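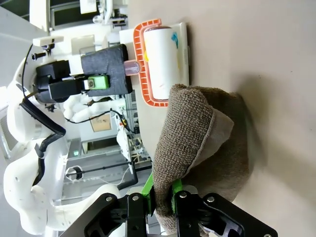
Wrist cam view, towel gripped by a bunched section

Grasp success drops when I swap towels — is 50 demos too few?

I'm trying to reproduce the Ritmont folding result with our Motora arm. I recorded 50 demos on one taupe towel and it's pretty good on that. Give it a different colour and it grabs air. Do I need loads more demos or is something else off?

Answer (accepted)
Had the same thing! More demos of the same towel did nothing for me. I kept the total at 50 but split it over 5 towels, and got 13 more good grasps on the test set. Also jitter the colour on the wrist cam in training — the Serrano loader has a flag for it.

Answer
What's your lighting like? Shadows wrecked mine.

Answer
I'd run 3 seeds before you believe any of it. Politz scores jump all over the place between seeds, at least mine do.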